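Forums > Hardware and Integration > Grippers and End Effectors > Intermittent gripper dropout over the container station

Thread started by Gisela Strobel (gstrobel), Thu 3 May

gstrobel wrote:

Posting a fault I have not been able to close. White six-axis arm, two-finger electric gripper, one tool cable run outside the arm. The task is lid handling on plastic food containers: approach from above, close on the lid feature, lift, place, repeat. The cell controller runs Wuver, and the gripper driver is the Dornora plugin, unmodified.

Symptom: the gripper drops off the bus while the arm is moving. The driver logs a timeout, then a reconnect, and after the reconnect the gripper reports itself as open regardless of where the fingers are. The program reads "open," decides the grip failed, and sends the arm back to the approach pose. If the fingers are holding a lid at that moment, the container goes along for the ride. Twice it has been dragged into the edge of the second table.

I ran 491 cycles over the past few days. 12 of them had the dropout. 11 of those 12 happened in the same part of the program, during the reorientation above the container just before the descent or just after the lift. The remaining one was on the way back to the park pose.

Things already done:
- replaced the gripper power supply, no change
- raised the driver timeout, same dropouts with a longer pause before the error
- ran the gripper with the arm stationary for 30 minutes of open/close, no errors

The pose where most of them happen:

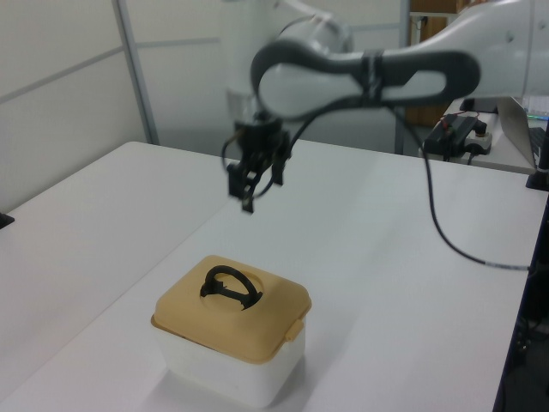 Gripper over the container, moving. Tool cable on the right.

The cable follows the arm up from the gripper and then hangs free to the table. I suspect the plugin, because the false "open" after reconnect is plainly a software decision. Has anyone seen this with Dornora?

marrowbit wrote:

It's the cable. You ran it stationary with no errors and moving with errors. The same pose accounts for nearly all of them. I would not open the plugin source until that run has been redone.

Look at how much of it is hanging. A long unsupported curve down to the table puts its weight on whatever is holding the upper end. Each reorientation of the wrist pulls on it. There is also a small connector at the bottom of that run. I'd want to know whether it is a locking type.

tollgate_7 wrote:

Disagree in part. The cable may well be the trigger, but the hazard is the reconnect behavior. A loose connection should stop the cell. What you have is a loose connection followed by an arm move based on a state nobody measured. You can fix the cable today and have the identical event in December when something else interrupts the bus.

Is anybody's hand ever in there during a run?

gstrobel wrote:

Hands: yes, when containers are being reset between cycles. The arm is paused for that, but paused in the program, with drives on. I take the point.

The connector is push-fit. No latch.

marrowbit wrote:

Push-fit with a hanging load. There is your fault.

tollgate_7 wrote:

There is a fault. Paused in the program with drives on and a hand near the gripper is a separate one, and I'd rank it higher. Use the protective stop input for resets. A program pause is not a safety function on any controller I have worked with.

hexnut wrote:

On the false "open": we had the same thing on Wuver with a different gripper. The driver initializes its state variable to a default on every connect, and the default was open. It isn't a reading. Check whether your plugin polls position before it publishes state. Ours published first and polled one tick later, and our program was fast enough to act in between.

A workaround that held for us: after any reconnect, set a flag, halt motion, and require an operator acknowledge before the next move. It costs time. We did not get any more dragged parts.

A second thing to check is slack. I don't agree with marrowbit that less cable is automatically better. We shortened ours and pulled the connector out at full reach. Before that it had only been intermittent.

marrowbit wrote:

I didn't say shorten it. I said support it. Tie it along the links with a service loop at each joint, then bring it off the base. The free length should be near the base, where the movement is small. A single tie partway up would do very little for the part below it.

And keep the ties off the joint covers.

adugna_line2 wrote:

We run the Adugna cells with an external tool cable and went through two of them before somebody measured the bend radius at the wrist. The conductor had broken inside the jacket, with nothing to see from outside. Put a meter across the data pair, hold the arm at the bad pose, and flex the cable by hand next to the gripper, drives off. If the reading jumps, the cable is scrap and rerouting it will not help.

gstrobel wrote:

Results so far.

1. Metered the data pair with drives off and flexed the cable at the gripper end. No change in the reading. Flexed it at the lower connector and the pair went open. It recovers when the plug is pushed home. So the conductor is good and the plug is not.

2. hexnut was right about the plugin. It publishes "open" on connect and polls afterward. I have added the flag and the acknowledge step. I also opened a ticket with Dornora and have had no answer.

3. Resets now use the protective stop.

Cable is not rerouted yet. I have an Altau locking connector on order and would like to do both at once. Until then the cell is off.

marrowbit wrote:

Good. When it's back together, run the reorientation move alone in a loop before you let it pick anything up. Descend and lift add nothing to that test.

tollgate_7 wrote:

I'd also pull the plug on purpose, once, mid-move at reduced speed, with nothing in the gripper. Otherwise the acknowledge step is untested code.

marrowbit wrote:

At reduced speed it proves the flag gets set. It doesn't prove the arm stops in time at production speed.

tollgate_7 wrote:

Then do it again at production speed, with the tables cleared. I still want the slow one first.

gstrobel wrote:

Will do both, slow first. I'll post the logs after the connector arrives.

Contact the moderators | Copyright belongs to the individual posters | Back to top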